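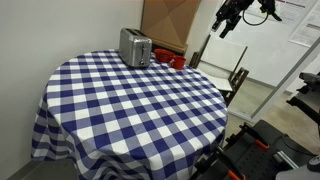
Breakfast table, Kindgate workshop: toaster, red bowl, red cup, checkered cloth.

About Meltis

Meltis sells kitchen-table robot kits to people who teach, tinker or run small labs. We started in May, in a back room in Omham, with two founders, one workbench and a lease that described the heating as "available."

Gerardo Carbone handles the hardware. He spent 11 years fixing packaging machines and still listens to a motor before he looks at it. Rhodri Meredith writes the software and the manual, and takes complaints about both. He has asked us to mention that the manual is 40 pages long and that page one is worth reading.

What we sell

Our main product is the Naidu kit: an arm, a two-finger gripper, a mounting plate, cables and a set of starter tasks. The tasks are the kind of thing you do before you're fully awake. Move the cup. Put it back. Push down the toaster lever. People manage these every morning with one eye open. A robot needs a good deal more encouragement, and we sell that too, in the form of phone support.

We set up our practice tables with ordinary household things, tablecloth included. Cloth wrinkles, slides and generally behaves like cloth, and customers have it at home. A kit that only works on a bare steel bench is a fine kit for people who eat off steel benches.

How it works

You order, we build, you wait. Every kit goes through 307 test moves before it's boxed, and the log goes in with it, failures and all - Gerardo insists. If an arm arrives with a fault, we swap it and pay the shipping both ways.

Visits to the Kindgate workshop are by appointment. Coffee is provided. Toast depends on what we're testing.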